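Preguntas frecuentes: cubetas grises para piezas sueltas Erier

Actualizado el miércoles, 13 de marzo de 2024

¿Qué medidas tiene la cubeta?
La base exterior es de 60 x 40 cm. La altura depende del modelo: 134 mm en la versión baja y 220 mm en la alta. Las dos comparten huella y se apilan entre sí, siempre con la alta debajo.

¿Cuánta carga admite?
La versión baja, 15 kg repartidos sobre el fondo. La alta, 25 kg. No son valores para carga puntual. Si va a depositar una sola pieza pesada, coloque una plancha de reparto.

¿Se puede usar directamente sobre una mesa de madera?
Sí. La mesa debe estar nivelada y la cubeta debe apoyar en toda su base. Sobre superficies barnizadas conviene poner una lámina antideslizante.

¿Qué tipo de objetos se pueden mezclar en una misma cubeta?
Artículos pequeños y rígidos de formas distintas: bloques, estuches, piezas planas. Deje hueco entre ellos y evite apilarlos. No mezcle piezas con aristas vivas y piezas de acabado brillante, que se rayan con facilidad.

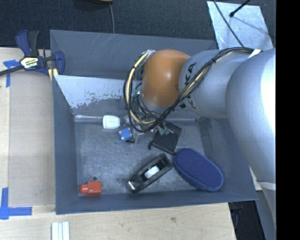 Cubeta gris sobre mesa de madera clara, con un bloque azul y otros objetos en el fondo.

¿Por qué las piezas planas se colocan lejos de las paredes?
Pegadas a la pared son difíciles de levantar, tanto a mano como con herramienta. Recomendamos un margen mínimo de 30 mm. En las piezas con gancho o pestaña, oriente el saliente hacia el centro.

¿Existen separadores?
Hay un juego de dos longitudinales y tres transversales, referencia Grirnell 400. Encaja en la versión alta. Para la baja no hay separadores y no está previsto fabricarlos.

¿Por qué solo se suministra en gris?
El gris medio permite distinguir piezas claras y oscuras sobre el mismo fondo. Para pedidos a partir de 500 unidades se estudian otros colores, con un plazo adicional de seis semanas.

¿Cómo se limpia?
Con agua templada y detergente neutro, hasta 60 °C. No utilice acetona ni estropajo metálico. Seque la cubeta antes de apilarla: la humedad retenida entre dos fondos deja cerco.

¿Sirven las tapas de la serie anterior, Sunum?
No. El reborde cambió en septiembre y la tapa antigua queda suelta por una esquina.

¿A quién dirijo una consulta técnica?
Medidas, cargas y compatibilidad: Hélène Bouchard. Pedidos y devoluciones: Masaru Ichikawa. Indique en el asunto la referencia grabada en el fondo de la cubeta.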